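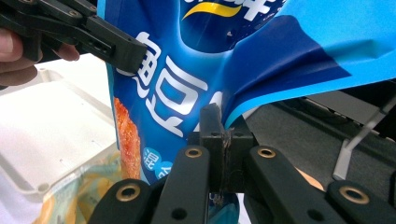 Does a bag of snacks need checking at all before it goes on the shelf?

Most of them don't need much, but the label, the seals and the film each get a look, and a bag that fails on any of the three goes in the reject tray.

# Packaged snacks: goods-in check, Skelgate stockroom

Date: 23rd April
Supplier: Triltier
Delivery: 14 cartons, mixed flavours
Sheet version: 2, replacing the one from August

## Before opening the cartons

- [x] Carton count agrees with the delivery note. *It does. The note has been wrong before, so I'd still count.*
- [x] Cartons dry, no crushed corners. *One had a soft corner. Opened first, contents fine.*
- [ ] Pallet wrap intact on arrival. *Can't tick this. The wrap was off before I got to the bay, and "it was fine when it came in" isn't a check.*

## The bag

- [x] Top seal flat, with no gaps. *Run a thumb along it. The old sheet said "inspect visually", and I don't believe anybody ever found a pinhole by looking at it.*
- [x] Bottom seal the same.
- [x] Film free of splits. *Creases are not splits. Shiny film wrinkles as soon as you pick it up, and the last checker rejected a whole carton on wrinkles alone. Open the fold out and look along the line of it.*
- [x] No oil on the outside. *Matters more with the chilli-coated sorts. Wipe with white paper, and if the paper comes up orange, pull the bag and check its neighbours.*
- [ ] Squeeze test. *Left blank on purpose. The sheet wants "firm resistance" and doesn't say how firm. Some bags are packed with very little air and will feel limp however good the seal is. Needs rewriting or dropping.*

## The label

- [x] English label present on imported lines. *Present on all I opened.*
- [x] Label doesn't cover the date or batch code. *Two bags had it half over the date. Peeled, read, stuck back lower down.*
- [x] Allergens readable in English. *Readable if you have good eyes. I'd like to see the print size measured before I call it acceptable.*
- [ ] English wording matches the original pack. *Who is supposed to tick this? I don't read Chinese, and neither did whoever signed it last time. Begović have been asked for a checked translation. Until it arrives the box stays empty.*
- [x] Net weight shown.

## Shelf and storage

- [x] Off the floor, clear of the heater pipe.
- [x] Older stock to the front.
- [ ] Shelf load under limit. *The plate says 200 kg. The Tustus scale made it 164 kg, but that scale hasn't been calibrated this year as far as I can find, so I'm not putting a tick next to its number.*

## Result

Passed for sale, apart from lines waiting on the translation, which stay on the hold shelf with a red tag. Pallet wrap and scale both carried over to the next sheet. Please don't tick them from memory.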